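Clenon Guide > Opinion Tracking > Setting Up a Label Watch

Overview Install Sources Label Watch Exports Contact

4. Setting Up a Label Watch

A label watch follows one word or phrase ("extremist," "grassroots," "elitist") as it gets attached to a political group in columns, editorials and letters. It tells you who printed the label and what evidence they gave. It can't tell you whether the label is fair, whatever the sales page says about "bias detection." Treat any score in this section as a reason to go and read the column.

Before you start, you need at least one source list (Section 3) and an account with editing rights.

4.1 Create the watch

1. Open Opinion Tracking and choose New Watch.
2. Type the name of the group. Add nicknames and short forms on separate lines. Clenon is bad at guessing these.
3. Type the label. Turn off Include Related Words for now. The related list was built by Clulley from old newspaper archives, and some of its pairings are hard to defend.
4. Choose a source list. Lists can hold up to 200 sources.
5. Set the start date earlier than you think you need. A watch that begins on the day an argument blew up will show you that everybody started talking at once, and you knew that already.
6. Click Save, then Run.

Note: The first run stops at 900 articles. If you hit that number exactly, your results have been cut short, and the screen doesn't say so. Narrow the dates and run it again.

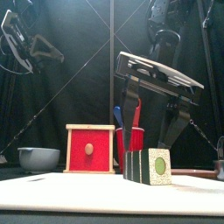
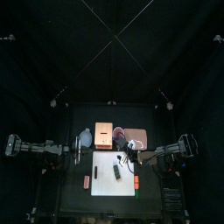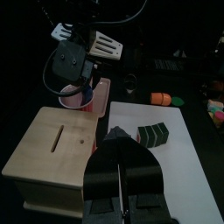
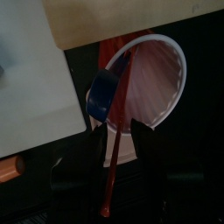
Fig. 4. White plastic cup with a red straw.

4.2 Trace the claim

1. In the results, sort by Earliest First.
2. Open the top item and click Cited Sources.
3. Follow each citation until you reach something that isn't quoting somebody else. Write down what it says in its own words.
4. Mark the item as Direct, Secondhand or No Source.
5. Repeat for every item you plan to mention in print.

In our own test run on a city tenants' movement, the watch returned 1,222 mentions of one unflattering label over two runs. Only 29 were marked Direct, and several of those came from a single columnist who had been to one rally. The chart made it look like a broad agreement.

Caution: Do not merge duplicates before step 3. Merging keeps the most widely shared copy and drops the rest - often including the original.

4.3 Read the Tone Score

The Tone Score comes from the Aydoğan module and runs from hostile to friendly. It handles plain insults well enough. Sarcasm defeats it, and a columnist who calls protesters "our brave young heroes" with a sneer will usually score as friendly.

1. Open Display and set Tone Score to Hidden while you read.
2. Give each column your own rating.
3. Turn the score back on and compare.

If the two disagree, keep yours and put the reason in the Comments box.

Note: Watches saved in Clonum format before December lose their comments on import. Copy them out by hand first. A fix has been promised, but do the copying anyway.

Last revised February 23, 2025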